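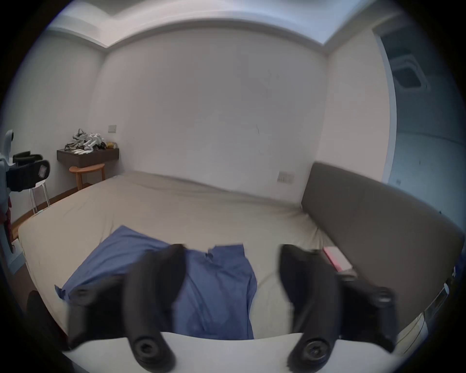 April 15, 2024

I meant to go to bed early and instead I'm on my second mug of tea with the rule book open beside me, so I may as well write this down while it's fresh. The whole day went to the Famside rules (the handling rules for the hand-held grippers, I should say, not the safety ones, which are somebody else's headache and welcome to it). I came home tired in the good way, with my wrists aching and my head full of shirts.

The draft I inherited had 36 rules in it. I'd read them all on the train in from Long last week and thought they were very thorough, and then I tried to work with them for a morning and found I couldn't keep more than a handful in my head while my hands were busy. Zhiqiang Zhong told me he had stopped reading them after the first page and had been going by feel, and since his recordings are the cleanest we have, I could hardly scold him. I asked him to tell me what "by feel" meant, and he talked all through lunch, bless him, and I filled both sides of an envelope.

The first thing he said was to open the fingers all the way before you come down to the cloth, and to hold them open for a breath. I had been in the habit of closing a little on the way down, the way you would with your own hand. It feels quicker and it makes a muddle for whoever has to mark where the reach stops and the grasp starts. He's very gentle about correcting people. He just does it slowly next to you until you feel ashamed of yourself!

The second thing was about where to grab. Our old rule said "grasp the garment at a suitable point," and I'd love to meet the person who found that helpful. His version is to take a fold, not a flat layer, and to let the tips meet around it before you lift anything. If you've only caught one thin layer, you put it down and start over and you say so in the log. I've written it in nearly those words. I also added that you wait until the fingers have finished closing before the arm moves, as I caught myself lifting early again and again this afternoon and was cross about it every time.

Then there was the long conversation about tension, which I enjoyed more than anything else today. A cloth held at two points wants to be pulled tight, and it's so satisfying to pull it tight that you forget to stop. Zhiqiang's feeling is that you stop when the sag is nearly gone and leave a soft curve in it. I wanted a number and he didn't want to give me one, and we went back and forth until we agreed that the rule would say "a visible curve must remain." I think he was right. A person learning this on their first morning can look for a curve.

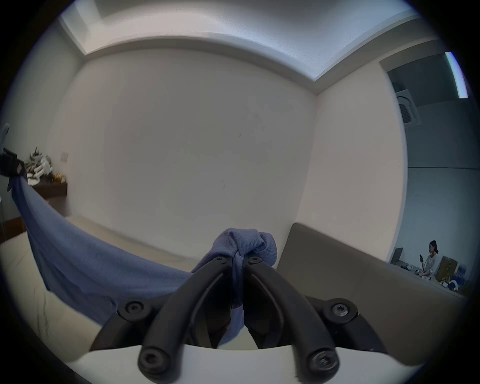 What went into the new draft

I got it down to 10 rules by the time we packed up, and I'm a bit proud of that, though I know the Tastis people will want some of the old ones back. The ones I feel surest about I'll copy out so I have them at home too:

Start with the fingers fully open, and hold.
Grasp a fold, close completely, then move.
Leave a visible curve in any cloth held at two points.
When two people work one garment, the one who is holding stays still while the other reaches. Speak before you swap.
A failed grasp stays in the recording. Put the cloth down, begin again, and write it in the log.

The last one I fought for. There's a habit at Mitden of throwing out anything with a fumble in it, and I understand the wish to have everything tidy, but I went back through the spring log, all 683 entries of it, and the fumbles are where people show how they recover. I'd much sooner keep them and label them well. I said this at some length to everyone who stood still long enough, and I'm afraid I said it twice to Zhiqiang.

The swapping rule still isn't right. We tried four ways of wording it and each one was fine on paper and then confusing with two grippers over the same shirt. "Holder" and "reacher" are clear enough until the roles change, and then both people think they're the holder and nothing happens, or both think they're the reacher and the shirt ends up bunched in the middle of the bed. 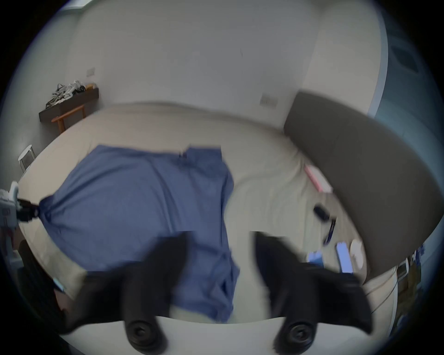 So for now it says to call out "mine" before you close and "yours" before you open, which makes us sound like children over a toy, but it's short and you can say it without looking up. I'd like to try it with people who haven't heard us argue over it. There's also the matter of what else may be lying on the surface. The old draft wanted it bare, always, no exceptions. I've softened it to say that small things may stay if they're outside the reach of the cloth and don't get moved during a run, because real bedrooms have pens and odds and ends in them and mine certainly does. Zhiqiang would go further and put things out on purpose. We left it as a note in the margin, with both our initials.

The draft has to be finished in June, and before then I want to get sleeves sorted out. Sleeves have no rule at all yet! I keep thinking of the one that kept folding under itself after lunch, and how I kept chasing it when I should have let go of the collar first. I'll ask him tomorrow how he would word it.

Tea's gone cold. I need to remember the envelope, it's still in my coat pocket.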